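August 19, 2018
By Imani Strickland

Print this article | E-mail this article

My grandmother taught me to fold dumplings by putting her hands over mine and moving them. She didn't say much while she did it. If I asked her how hard to pinch, she pinched, and my fingers got the message that my ears never would have. I have been thinking about her a good deal this summer, because I have spent a lot of it in a back room at Ustarell, the little workshop on the floor below my office, watching grown adults do very much the same thing to a robot.

I should say that I came to this as a skeptic, and a slightly grumpy one. I write about food and the people who make it, and when Wagner Guimarães invited me down to see an arm learn to make pour-over coffee, I went mostly for the coffee. (It was good coffee, made by Wagner, by hand, with an old kettle.) What I expected was a person at a keyboard typing in positions. What I found was Mỹ Võ standing with her sleeves pushed up, holding the arm by its wrist and walking it through the job, slowly, the way you would lead a shy cousin onto a dance floor.

There are two ways of doing this, and the people in that room disagree about them with a passion I usually hear only when the subject is barbecue. The first is Mỹ's way: take hold of the arm, move it, and let it remember. The second belongs to Trí Lưu, who likes to sit a few steps off with a pair of hand controllers and drive the arm from his chair. Trí's argument is that when you are hanging on to the machine, you are adding your own weight and your own eyes, and you end up showing it things it could never have done by itself. Mỹ's answer is that when you are sitting in the chair, you can't feel the glass.

I have tried both, badly, and I'm on Mỹ's side for beginners and on Trí's side for nearly everything after that. The first time I led the arm by the wrist I understood at once how it wanted to bend, and where it got stubborn, and I don't think any amount of sitting in the chair would have given me that. But I also caught myself leaning around the arm to peek at the handle I wanted, and of course the arm can't borrow my neck. When I moved to the chair and had to work from what the wrist camera showed me, I got slower and clumsier and, I think, a more truthful teacher. Glass is a fine thing to be humbled by. You look for an edge and find three, and two of them belong to something standing behind.

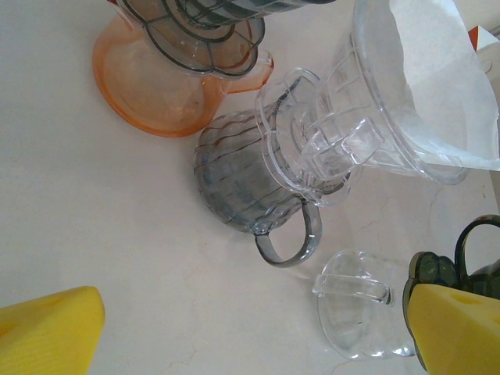 Glass servers and drippers on the coffee table at Ustarell, from the wrist camera.

Wagner asked me for 60 demonstrations over my visits, and I gave him 15 before my patience ran out, so I am hardly a model employee. The whole group had 334 saved by the time I wrote this, and what struck me, going back through them with Thiện Kim, was how easily you could tell who was teaching. Mỹ comes at a handle low and from the side. Trí pauses before he closes the fingers, every time, as if he were asking permission. Thiện is quick and a bit careless and then very gentle at the end. None of them had noticed this about themselves, and they were a little embarrassed to have it pointed out by the lady from upstairs.

Now, some people would like to smooth all of that away. A visitor from Trastel, a perfectly nice man, told me over lunch that the ideal would be one expert, one correct motion, repeated until it stuck. I understand the appeal, and I suppose if you are tightening the same bolt all day he may be right. But a kitchen isn't like that, and neither is a café. My grandmother's way of folding wasn't my aunt's way, and I learned from both, and what I do now is a sort of argument between the two of them that still comes out as a dumpling. I would rather the arm learned from four people who pick up a coffee server four ways, including the one who fumbles and has to try again. The fumbles especially! Wagner wanted to throw out 10 of mine, and I talked him into keeping the ones where I recovered.

I would ask one more thing, and it's a matter of manners as much as engineering. The people who do the showing ought to have their names on the work. It is skilled labor, it makes your shoulders ache, and in February, when Mỹ began, she was doing it for hours at a stretch with hardly a word of it in the project notes. Her name is there now, on the first page, and Trí's is right beside it. They still don't agree about the chair.

Print this article | E-mail this article

Related items
A Morning at the Lâm Bakery
What the Ositz Dishwashers Know
Letters: Who Should Teach the Machines?
In Praise of the Slow Kettle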